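Arrumar com cestos: o organizador de vime em cima da mesa redonda

Boletim da loja Grekside – 19/3/18

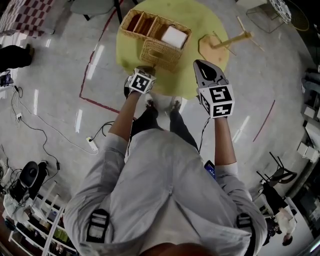 O organizador de vime com divisões e o cesto mais pequeno, na mesa redonda verde-amarelada.

Em janeiro pedimos aos leitores que nos dissessem que parte da casa lhes dava mais trabalho a manter arrumada. Esperávamos a cozinha ou o roupeiro. A resposta mais frequente foi a mesa: a da entrada, a da sala, a pequena mesa redonda ao lado do sofá onde vai parar tudo o que se traz nas mãos. Por isso dedicamos este artigo aos organizadores com divisões e aos cestos pequenos, que são das peças mais procuradas na nossa secção de arrumação.

Um organizador com divisões tem uma vantagem simples sobre uma caixa aberta. Numa caixa aberta, as coisas pequenas vão para o fundo e as grandes ficam por cima. Ao fim de uma semana é preciso despejar tudo para encontrar uma chave. Com divisões, cada compartimento enche por si e vê-se logo qual deles está cheio demais.

Antes de comprar

Meça a mesa. Parece um conselho desnecessário, mas a maior parte das trocas que fazemos nesta secção deve-se ao tamanho. Numa mesa redonda, a medida que interessa é a da zona central e não a do diâmetro total, porque um organizador retangular encostado à borda fica com os cantos de fora. Se a mesa também serve para comer ou trabalhar, o organizador não deve ocupar mais de um terço do tampo.

Faça depois uma lista do que costuma lá ficar. Chaves, óculos, comandos, correio, carregadores, canetas. Os comandos pedem um compartimento comprido. O correio fica melhor na vertical, e um organizador baixo não serve para isso. Quem junta muito papel deve procurar um modelo com costas altas.

Veja também a altura das paredes. As baixas deixam chegar a tudo sem levantar a peça, as altas escondem melhor a desordem. Para uma mesa ao lado do sofá preferimos as baixas.

O vime e os outros entrançados

O vime é leve, aguenta bem o uso diário e combina com quase tudo. Num tampo de cor forte, o tom natural faz um contraste agradável. Num tampo de madeira clara passa mais despercebido, o que também pode ser o que se pretende.

Ao escolher, passe a mão pelo interior. Uma peça bem acabada não tem pontas soltas. Verifique os cantos e a zona onde as divisões se prendem às paredes – é aí que o entrançado cede primeiro. Pouse o organizador numa superfície plana e carregue ligeiramente em cada canto. Se balançar, peça outro.

A linha Somboon, que temos desde janeiro, inclui organizadores com divisões e cestos soltos no mesmo entrançado. A linha Prelen é mais barata e tem um entrançado mais aberto, bom para novelos, panos e fruta, mas pouco indicado para clipes, moedas ou parafusos, que passam pelas aberturas.

O cesto pequeno

Muita gente compra só o organizador e volta mais tarde para levar um cesto pequeno. Recomendamos juntar os dois desde o início. O organizador guarda o que tem lugar certo. O cesto recebe o que está de passagem: o talão que ainda se vai conferir, o botão que caiu do casaco, o brinquedo que é preciso levar para o quarto.

Convém esvaziá-lo com regularidade. Uma vez por semana chega na maioria das casas. Se transbordar antes disso, há provavelmente um tipo de objeto que precisa de um compartimento próprio, e vale a pena rever a distribuição.

Pode colocar o cesto à frente do organizador ou ao lado. À frente fica mais à mão, mas tapa um pouco o acesso aos compartimentos. Ao lado ocupa mais tampo. Dentro do organizador só resulta se o compartimento tiver folga suficiente para o cesto entrar e sair sem prender.

Suportes e peças soltas

Um suporte de madeira com base redonda e haste ocupa pouco espaço e dá alguma altura a uma mesa onde tudo o resto é baixo. Conforme o modelo, pode servir para pulseiras, fitas ou rolos de papel. Confirme que a base pesa o suficiente para o uso que lhe vai dar. Os modelos leves tombam quando se puxa de lado, e nesse caso um pouco de feltro autocolante por baixo ajuda a evitar que a base deslize, embora não resolva a falta de peso.

As bases redondas entrançadas também são úteis. Protegem o tampo de um vaso ou de um bule e, quando não estão a uso, guardam-se na vertical atrás do organizador.

Como distribuir

Comece com a mesa livre e o organizador vazio. Ponha primeiro os objetos de uso diário no compartimento mais próximo do lado de onde se chega à mesa. Quem é destro costuma preferir o da direita. Os objetos de uso ocasional vão para os compartimentos mais afastados. Deixe pelo menos um compartimento com espaço livre.

Não misture no mesmo compartimento coisas que mancham com coisas que se mancham. As canetas sem tampa ficam longe dos panos. As pilhas usadas não devem ficar no organizador e podem ser entregues no pilhão que temos à entrada da loja.

Limpeza

O vime limpa-se com um pincel macio ou com o aspirador na potência mínima. Para manchas, use um pano bem torcido com água e um pouco de sabão neutro, e deixe secar à sombra, de preferência virado ao contrário. Não o encoste ao radiador – o calor direto resseca as fibras e elas começam a partir. Se o organizador ficar junto a uma janela com muito sol, rode-o de vez em quando para que a cor mude por igual.

Nos tampos pintados ou lacados, cole pontos de feltro por baixo do organizador. O entrançado pode riscar quando a peça é arrastada.

Na loja

Até ao fim do mês, quem levar um organizador de qualquer das duas linhas recebe 2 cestos pequenos pelo preço de um. Temos 100 conjuntos separados para esta campanha. Os pontos da Ukon continuam a ser aceites nesta secção: 500 pontos dão direito a um cesto pequeno e 2.000 a um organizador com divisões, enquanto houver stock.

As trocas fazem-se no balcão do fundo, com o talão e a peça sem uso. Quem tiver dúvidas sobre medidas pode trazer um molde do tampo em papel de jornal, e experimentamos os vários tamanhos em cima dele.

No próximo boletim: gavetas de cozinha e separadores ajustáveis.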